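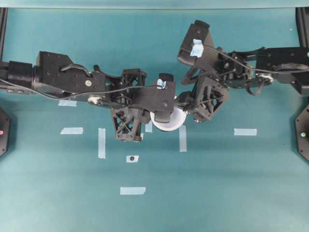

Both grippers on the white cylinder, left one over the rim and right one against the side.

Last updated: January
Reading time: 4 minutes

Two-arm handover keeps failing – left gripper won't let go until the right one has already pulled

Hi all, long-time reader, first proper post, so sorry if I've put this in the wrong bit of the site.

I've got a pair of arms facing each other across a table and I'm trying to get them to do a simple handover. Left arm holds the white cylinder, right arm comes in and grips the other side, left arm opens and backs off. That's it. It worked lovely for the first few weeks and now it's driving me up the wall.

What happens is the right gripper arrives, closes, and starts to lift while the left one is still holding on. Sometimes the cylinder pings out and rolls off the table (fine, whatever). Twice now, though, the two of them have had a proper tug of war and the right arm has stalled and dropped out with an overload fault. The second time I had my hand nearly in there to grab the thing and the left arm let go with a real snap. No harm done, but it gave me a fright and I've stopped using it until I understand what's going on.

Things I've tried so far:
– Re-taught both pick positions against the tape marks on the table
– Swapped the left gripper cable for the spare
– Went back to the older Favell controller software, no change at all
– Turned the speed right down to 50 per cent. Better, but it still faults

The log says 247 handovers since I last cleared it and 91 of them ended in a fault, nearly all in the second half. The wait between "right closed" and "left open" is set to 1500 milliseconds, and I haven't touched that since I built it. Do I just make it longer? Or is something worn?

posted by dundham_shed

---

Just whack the delay up to three or four seconds, mate. Mine did this and a longer wait sorted it. Arms are always slower than you think.

posted by nomton22

---

Please don't just make the wait longer! It might hide the problem for a bit, but you'd still have two arms guessing about each other, and guessing is how you got the snap.

I had something very like this on my Begay pair last winter and it took me ages to work out, so I'll go through it in the order I wish I'd done it.

First, before anything else, stop reaching in. A stalled arm that looks still is often pushing as hard as it can, and all that wind-up has to go somewhere when the other side gives. Hit the stop, cut the power to both arms (both, even if only one has faulted) and support them as the power goes, as some of them will flop. If the two grippers are still jammed against each other, ease one finger off with a bit of wooden dowel and keep your own fingers well out of it. I keep a dowel hung on the side of the bench now.

Next, find out what your "open" message really means. On mine, the controller said the gripper was open as soon as the command had been sent. It had no idea where the finger was. So the right arm was getting the all-clear while the left was still holding on, and as the left gripper got stiffer with use the gap got bigger and bigger. Faults bunched up in the second half of your log sounds exactly like that to me.

To test it, take the right arm out of the program altogether. Put the cylinder in the left gripper, run open and close with nobody near it, and film it on your phone with the log on a screen behind. If the log says open before the finger has moved, you've found it. If they match, I'd look at the order of steps in your program instead, and check the lift isn't being started by "right closed" on its own.

While the power's off, move the left finger gently by hand if your maker says that's all right. Mine had a tight spot halfway, from a pivot screw I'd done up too hard. Check the cable too, all the way along. You've swapped it, but a new cable routed the same bad way will catch in the same place.

The lasting fix for me was making the right arm wait for the left finger's measured position, and having everything stop if that hasn't come through in time. I dropped the grip force on both sides as well. You need very little for something that size, and then if they do end up fighting the thing just slips.

Get it going at low speed with the stop button in your hand, and don't go back to full speed until you've had a good long run without a fault.

posted by benchtop_bothways

---

Thank you!! Did the phone test at teatime and yes – the log says open and the left finger is still sat there. There's a stiff bit in the pivot as well, I can feel it. I've got the position reading somewhere in the Favell menus, so I'll have a go at wiring that into the program and leave the delay where it is for now. Dowel has been found.

posted by dundham_shed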